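Gallery: Simulation Open Day at the Rätsep Building, Kedmont
Posted 15/03/2025

The Skororano project opened its simulation room in Kedmont for an afternoon of demonstrations. Visitors watched a two-armed mobile robot work through household handling tasks in a rendered home interior, with the robot's own view on one wall screen and the controller log on another. Attendance at the sign-in desk was 80 or so, divided into small groups. Notes below follow the order in which the stations were visited.

The room itself holds two rows of desks, a server rack behind glass and a projector. Groups stood at the back for the overview and then moved up to the operator desk. Printed handouts covered the task list, the control modes and a short glossary. The glossary was useful. "Pose," "grasp" and "contact" all have narrower meanings in the log than they do in conversation, and several early questions came down to that.

Station 1: body view and workspace

The first station dealt with what the robot can see of itself. The body view looks out past the front of the robot toward the arms, and the operator uses it to judge whether an arm is clear of the furniture before the base moves. It is a wide view and the geometry near the borders is steeply angled, so distances are read from the log and never estimated from the screen.

Comfort Mensah ran this station. She began each session by loading the room, raising both arms and holding them there while she went over the layout. The simulated home has a counter run beneath a window, a corridor, a table against one side and a number of small objects on the surfaces. Any object can be moved or swapped between runs. Walls, window and counter are fixed.

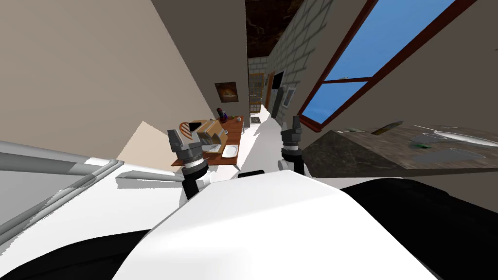 Both arms raised, facing down the corridor. Table with tan box beyond the left gripper; granite counter and window on the right.

The question asked most at this station was why the arms are held so high during travel. Mensah's answer was that the travel pose is a compromise. Lower arms make the robot narrower in some directions and wider in others, and a low gripper is the part most likely to catch a table edge. Raised arms block some of the body view. The operators accept the loss of view, and the controller checks clearance separately.

A second question concerned the surfaces. The brick, the ceiling and the stone counter all carry detailed textures, and one visitor wanted to know whether the texture makes any difference to the physics. It does not. Friction values are stored per object and per surface in a separate table. A counter can look like granite and be assigned the friction of rubber if a test calls for it. Texture matters to the vision model only, which has to find a plate or a cup against a busy background as well as against a plain one.

Lighting is handled the same way. It can be changed between runs without touching anything else, and the test set includes bright rooms, dim rooms and rooms with hard shadows. Mensah switched through a few of these on request. Shadows with crisp edges are treated as a difficult case, because an early version of the detector sometimes took the border of a shadow for the border of an object.

Station 2: the Valtholm task runner

Valtholm is the in-house program that sets up a run, starts the clock, records the result and resets the room. It has no graphics of its own. The operator picks a task from a list, sets a seed number and presses start. The same seed gives the same starting positions every time, which allows two versions of the controller to be compared on equal terms.

The list shown at the open day had 26 tasks. Most were pick-and-place with single objects: move a cup, move a tray, bring a bottle from one surface to another. The remainder involved two arms or a door. The recorded total on the day's log, including the warm-up runs before the doors opened, was 423. The log was left scrolling on the side screen for anyone who wanted to read it.

Each line gives the task name, the seed, the elapsed time, the reason for stopping and a contact summary. "Reason for stopping" drew some interest. A run can stop because the object is where it should be, because time has run out, because something was dropped, or because the operator pressed the key. The last of these is logged as its own category and left out of the success rate.

Visitors were allowed to choose a task and a seed. Large seed numbers were popular. They have no special effect.

Station 3: thin objects

The third station was the longest and covered grasping of flat and thin items. Plates were the main subject. A plate lying flat on a counter gives a parallel gripper very little to hold, since the rim sits close to the surface and the fingers have thickness. A plate standing on edge is a different problem. The fingers can go to either side of it, but the plate may be resting against something, and the opening has to be lined up with a narrow target.

The demonstration used the close view, which looks along the gripper toward the fingers. Groups were asked to watch the gap between the finger pads and the lower rim of the plate, and to compare what they saw with the distance printed in the log.
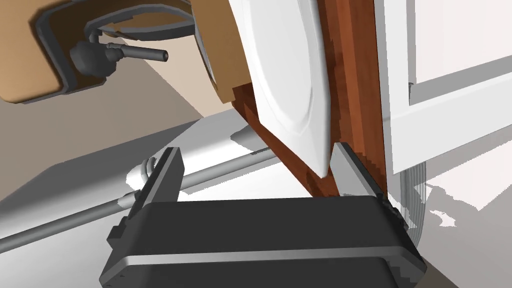
Gripper open beneath an upright white plate. Wooden panel behind the plate, white cabinet frame to the right.

The approach is divided into 7 stages in the controller, from coarse alignment to final closing. The operator can pause at the boundary between any two of them. Mensah paused often. With the fingers spread there is a wide margin on each side of a thin target, and the temptation is to close early. The controller waits until the center line of the gripper and the plane of the plate agree to within a set tolerance. If they do not agree, it backs off and tries again from the previous stage.

Cluttered surroundings make this slower. Items near the target are entered as obstacles with a padding distance, and the padding is removed one item at a time if no path can be found. Rods, cords and other long thin shapes are the least convenient, as a simple box drawn around a diagonal rod contains mostly empty space. The project now splits such shapes into short segments. Planning takes longer with segments and finds more paths.

There was some discussion of the stepped edges visible in the close view. The rendering resolution is kept low during training runs to save time. A higher setting is available and was shown briefly, with a clear drop in frame rate. The detector is trained on the low setting and gained nothing from the high one in the comparison on display.

One visitor asked what happens when the view of the target is partly blocked by the gripper itself. The position from the last clear view is carried forward and updated from joint readings. The error grows with distance traveled, so the final approach is kept short.

Station 4: questions and operator desk

The last part of each session was open. Visitors could sit at the operator desk and drive the right arm with a hand controller at reduced speed. The left arm was locked for this portion. Most people needed a minute to get used to the direction of the wrist axis, which is reversed in the body view compared with the close view. A setting to match the two has been requested by the operators and is planned for the May release of Valtholm.

Other points raised at the desk:

Run data is kept with the seed and the software version, and any run can be replayed.

Dropped objects are left where they fall until reset. The robot is not asked to recover them in the current task list.

Sound is not simulated.

The base does not move while either gripper is within the padding distance of an obstacle.

Soft objects such as cloth and bags are treated as rigid for now. A test branch with deformable items exists but was not shown.

Handouts can be collected from the front desk of the Rätsep building during normal hours. The glossary has been corrected: the entry for "tolerance" gave the unit as centimeters and should read millimeters.

Recent galleries and notes
Skororano: operator desk layout, revised
Valtholm task list, changes since the last release
Door handles and hinge limits: notes from the test room
Seed numbers and repeatable runs
Visiting the Rätsep building: parking and entry
Kedmont open day, handout and glossary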